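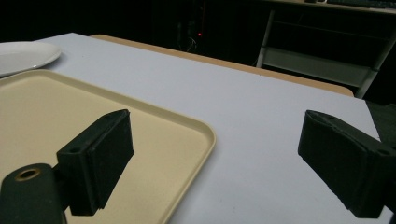
Rania Ragab had eaten lunch at her desk for years before she began to think about trays. "I put the plate next to the keyboard, like everybody," she says. "Then one day I wanted to stand up and go to the kitchen, and I needed three trips. One for the plate, one for the glass, one for the things that fell."

Now she runs Skalora, a small workshop that helps offices and shared houses arrange the place where people eat. She does not sell furniture. She comes with a box of plates and trays, puts them on the table that is already there, and asks people to set a meal and clear it again. I met her in February, in the room she shares with Ynyr Parri, who does the drawings and the accounts.

My first question was why a tray at all, when a table is already flat. She laughed, but she had an answer.

"A table belongs to all the people, and a tray belongs to one lunch," she said. "When the tray has a rim, even a low one, you know where your lunch stops. The crumbs know it too."

She likes beige plastic. This surprised me, as I had expected bamboo or something with a story behind it. She told me she had tried other materials and came back. Plastic is light, it can be washed many times, and beige does not look dirty after one cup of tea. Rounded corners she insists on. "A sharp corner goes into the wall, or into your colleague. Also it is more difficult to wipe. You push the cloth in and the rice stays there."

For the plates she is less strict. White is good, she says, because you can replace one and the new one will not look like a stranger. She keeps oval plates as well as round ones and thinks the oval is not loved enough. Fish fits on it, a sandwich fits on it, and it leaves a free strip of tray for the fork.

Ynyr Parri was listening from the other side of the room and did not agree. "Oval plates don't stack with anything," he said. "We had 24 of them in a house in Erneler and they took one whole shelf."

"They took one shelf because you put them in two piles," she answered. I understood that they had discussed this before.

I asked her then what she looks at first when she comes into a new place. I thought she would say the sink.

"The color of the table," she said. "With a white surface, people see what they left behind and they clean it. On a dark table they go away happy and the next person finds the sauce with his elbow."
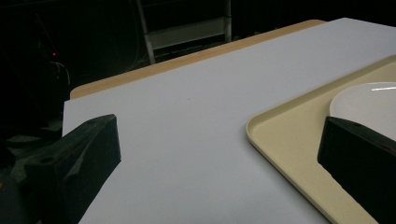
The tray should stay at the side until there is food, she continued, and the middle should stay free. Many people do the opposite. They put the tray in the center, because it looks correct there, and afterwards they have no place to cut bread or open a letter. In her visits she moves the tray to one side, says nothing, and waits. Usually it stays where she put it.

She keeps a notebook of these visits. There are 174 pages in it, most of them in pencil, and some pages have only one line. She read one to me: "Plate goes on tray before food, not after." I asked if this was really a rule that grown people need.

"Yes," she said. "If you fill the plate at the stove and then look for the tray, you are walking with a hot plate and one hand. I have seen it many times - always the same face."

The longest job until now was for Andar, a house with long corridors where the meals are carried to the rooms. There the trays were too wide for the doors when somebody held them with elbows out, as most of us do. She did not change the trays. She asked the people to carry them with the short side in front, and Ynyr made a small drawing for the kitchen wall. The drawing is still hanging, he told me, although a person has added a mustache.

Before I left, Rania washed the cups we had used and dried them at once. She does not like a rack. I asked what she eats from at home, in the evening, when there are no visitors and no notebook.

"From the pan, sometimes," she said. "But I put the pan on a tray."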